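Section 4: Teaching a Task by Remote Control

Revised Oct 25, 2026. Text by Zübeyde Tatlı, checked at the bedside by Nazmiye Tatlı.

By now you have the Hurska arms mounted and the Praludus hand controllers paired, and you have probably been itching to move something. Good! In this section you will guide the arms through a bedroom tidying task while the Mandonex recorder keeps track of every motion. Please read all the way through once before you switch anything on. It makes for a much calmer first afternoon.

4.1 Getting the bed ready

1. Push the bed flat against a wall. A mattress that slides while you are pulling on a blanket will spoil an otherwise lovely demonstration.

2. Put on a fitted sheet and smooth it with your hand. A few wrinkles are fine, and we never iron ours.

3. Lay out the things you want the robot to handle. A pillow, a blanket and something to read will keep a beginner busy for quite a while.

4. Stand where you can see both grippers and still reach the stop button without stretching.
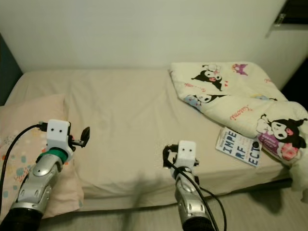
Do I have to put everything back in exactly the same spot before each demonstration?

It's better if you don't. Shift things a little each time, by a hand's width or so, and turn them now and then. A robot that has only ever practiced with one layout tends to get lost when somebody makes the bed differently.

4.2 Taking control

1. Hold one Praludus controller in each hand, with your elbows resting comfortably at your sides.

2. Press and hold both side buttons for 2 seconds. The arms will wake up and wait for you.

3. Move your hands slowly until you feel a soft buzz in each controller. The arms are now following you.

4. Squeeze the triggers to close the grippers, and let go to open them. Do this a few times in the air until it feels natural.

Caution: Keep other people, and pets especially, off the bed whenever the arms are awake. Cats love a freshly made bed and will not wait for you to finish.

Note: If one arm lags behind your hand, let go of both side buttons, take a breath and start again at step 2. Chasing a lagging arm only makes the lag worse – we have all tried it.
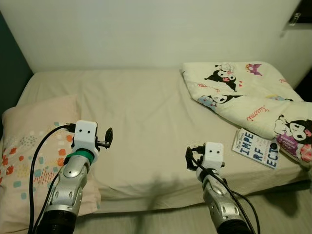
Once both arms follow you smoothly, spend a few minutes just traveling over the mattress without touching a thing. Go up and down, side to side, and bring the two grippers near each other and apart again. You will start to feel how far each one can reach, and it is far nicer to learn that now than halfway through a fold.

4.3 Recording a demonstration

1. Tap Record on the Mandonex screen and wait for the tone.

2. Carry out the task at an easy, steady pace. Small pauses do no harm, but please don't stop to chat with your hands in the air.

3. Bring both arms back to where they began and tap Save.

4. If you dropped something or changed your mind midway, tap Discard and reset the bed.

Plan on 200 saved demonstrations for a single task. I know that sounds like a great many! Spread them over several days and trade places with a friend when your shoulders get tired. Our longest task so far took 416, and we had a good supply of tea.

4.4 Checking the wrist view

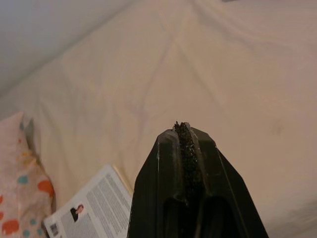 Wrist views are worth a look after every recording session, even when the head view seems perfectly fine. Play back a few demonstrations and ask yourself whether you could do the job with only that view to go on. The textured strip down the middle of the finger should be easy to make out at the tip, as should a good stretch of sheet beyond it. Reading matter like the open booklet beside the gripper can have print too small to read, and that needn't worry you, provided the edges of the paper stand out clearly from the sheet.

If the view is blurred, wipe the lens with the dry cloth from the Oddsson care kit. Never spray cleaner straight onto the wrist.

4.5 Finishing up

1. Lower both arms to their resting position before you release the side buttons.

2. Put the controllers back on their charger.

3. Copy your saved demonstrations to a second drive. Nazmiye lost a whole December's work once and would like you to do this step every single time.

Continue to Section 5 when you are ready to train.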